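24/09/2020

I spent most of this morning on the bins. There are more of them than I need, and I have been putting off dealing with the ones that hold small stuff with no other place to go.

Some background for anyone new. When I moved to the Clanley house in March I packed in a hurry. Whatever was left on the floor at the end went into whatever container was closest. Books got proper boxes, dishes got paper, and slippers, cords and odd bits went in wherever they fit. Six months later I still look in three places for a pair of scissors.

My rule for this week is that a bin has to be sorted the same day it gets opened. I used to open one, take out the thing I wanted and push it back against the wall. That is how I ended up buying a second tape measure, and then a third.

I started with the plastic totes from Whitlock. Those were easy. One was winter hats and the other was curtains that don't fit any window here. The curtains are going to Lise Gagnon, who has taller windows and said she would hem them if she had to. I kept the hats.

Then the paper. I had up to 900 sheets of old manuals and receipts in a drawer, going by how much of the recycling bag it filled. I kept the furnace manual and the receipt for the Avel heater, which cost me 323 dollars and is still under warranty. The rest went out.

After that I did the shelf by the back door. I wiped it with warm water and dish soap and let it dry before putting anything back. The shelf paper was peeling at one corner, so I pulled it all off. The bare wood looks fine to me.

Metal bins are a different story from the totes. They don't crack and they don't care what you drop in them, but they're heavy before you put anything in, and they scratch up any table you drag them across. The paint wears off on the inside too. I don't mind that. For shoes and slippers I would take a beat-up metal bin over a nice basket, as you can sweep the grit out of it and move on.

Slippers are the thing I never have a good spot for. They're soft, they get shoved to the bottom, and then one turns up without the other. I'm giving them a bin of their own from now on, a wide one with sloping sides so I can see the floor of it without digging. A blue fabric slipper is easy enough to spot against bare metal, even with other things in there with it.

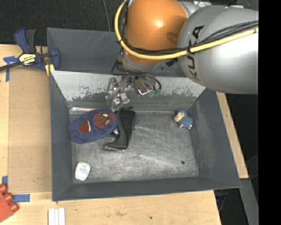
## What's left to do

The hall closet, and the box marked Drulla that I haven't opened since the move. I think it's lamp parts. I also need to get the curtains over to Lise before she buys some.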